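A Visit to the Bunnag Flower Nursery

Written by Anong Intarasuk, December 30, 2020 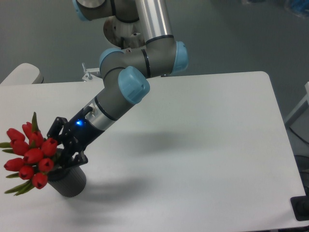
Getting there

The nursery is 13 kilometers outside the town, and the bus stops only at the main road. From there I walked between two long fields of cut grass. Red tulips are my mother's favorite flower, so I had wanted to make this trip for many years.

The cold rooms

Our guide was Oranuch Mahawong, who is responsible for the bulbs. She gave us thick coats, and I was glad for mine. The bulbs stay in the dark in wooden trays, 3000 in each room, and every tray has a paper card with the planting week. I asked if she ever mixes the cards. She laughed and said yes, one time, and the customer received yellow flowers for a wedding in April.

The greenhouse

After the cold it was very pleasant to stand in the warm air. The variety they call Urinia has a short stem and opens late. Ornia is taller, and I found it more elegant, but Tormod Lindholm from our group did not agree with me and we discussed it all the way to the packing hall.

Practical information

The tour takes two hours and the ticket costs 358 baht, with tea included. Please bring closed shoes, the floor is wet in many places. The small shop sells bulbs in paper bags, and they explained to me how long to keep them in the refrigerator before planting. I bought two bags of Ornia.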